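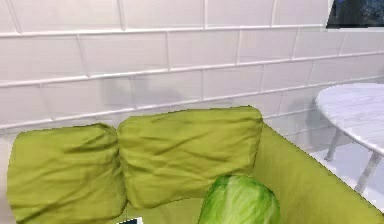 Nayara Brandão wrote to ask whether she could wash her sofa covers at home, or whether she would ruin them and have to buy the whole lot again, and as so many of you send us much the same letter every May we've put our answers together on one page.

Can I wash my loose covers in the machine?

Usually, yes! Look for the label inside the zip first. If it says 30 degrees, please believe it, however tempting a hotter wash may be after a winter of muddy paws and spilt tea. Close the zips, turn everything inside out and don't cram the drum. Our Prenley covers are happiest washed two at a time, and the long seat cover really wants a wash to itself.

What if my covers don't come off?

Then it's a damp cloth, a little mild soap and some patience, I'm afraid. Try it somewhere hidden first (the back, low down, is good) and leave it overnight before you decide. Dab at marks and try not to scrub, however cross you are with them.

Will they shrink?

A little, perhaps, if they're cotton. Put them back on while they are very slightly damp and ease the corners in first. It's a bit of a wrestle and a second pair of hands is lovely to have. Tumble dryers are where most of the sad letters come from, so use the line if you possibly can.

Can I buy just one new cover?

You can, and plenty of people do. A single cushion cover in the Barros range is £22 and a full set for a three-seater is £205. Do bear in mind that a new one may look brighter than its neighbours for a few months, particularly in the stronger colours, so we're always glad to post a swatch before you order.

How long does delivery take?

About 2 weeks from our Flultivville workroom, as each set is cut to order. Parcels go out on a Wednesday.

I still can't find my answer!

Do ring us at Rillico, any weekday morning. Have your sofa's width to hand if you can, measured from the outside of one arm to the outside of the other.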